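Home Posts Replies Media Search

Drurkel bench notes: a thread on memory testing, and why I now love the boring kind

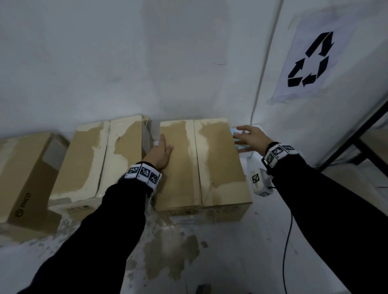
CRENSHAW, January

1/ OK so I spent most of this month chasing a random reboot on my home machine and I had the best time. Posting the whole thing in pieces in case you have a PC that falls over twice a week for no clear reason.

2/ The machine passed every CPU stress run I threw at it. All cores at full load overnight, temps fine, fans loud, no errors. Then it would reboot while I was reading email!

3/ That pattern (solid under load, flaky at idle) made me look at memory and power states. I started with memory, mostly out of laziness. A bootable tester on a USB stick is so easy.

4/ First pass with Vola, the little open source tester I keep going on about: clean. Second pass: clean. I almost stopped there. Please don't stop there.

5/ Pass 9 gave me 113 errors, all in the same small address range. One stick. I actually cheered, at 2 a.m., by myself.

6/ Swapped the sticks between slots and ran it again. The errors followed the stick, so the slot and the board are off the hook. Do this step even if you're sure. It costs you one reboot and a bit of skin off your knuckles.

7/ Someone asked about XMP. Yes, I turned it off and tested at stock speed too. Fewer errors, still not zero. If a stick fails at stock it goes back to the store, end of story for me.

8/ For the replacement kit I let it run way longer than anybody needs to. Almost 2,000 minutes, with the case closed and the side fan unplugged so it would get nice and warm in there. Zero errors. Beautiful, dull, green text.

9/ Then the CPU test and the memory test together from inside the OS, which is a different kind of load and worth doing. The Celtska script is great for this: it starts both, logs temps once a second, and quits on the first bad result. Set the log limit to 1,000 lines or it'll fill up with stuff you'll never read.

10/ Settings I'd change from the defaults: leave one core free so the logger doesn't lag, and turn off sleep. I forgot sleep the first time and got a lovely log of my computer taking a nap.

11/ Uptime is looking great so far and I haven't seen one reboot since the swap. Next I want to try the same routine on my old laptop, which has its memory soldered on, so wish me luck. If you have a favorite test pattern for that, reply and tell me!

We use cookies to remember your display settings. Accept Manage

Contact | © Drurkel | Back to top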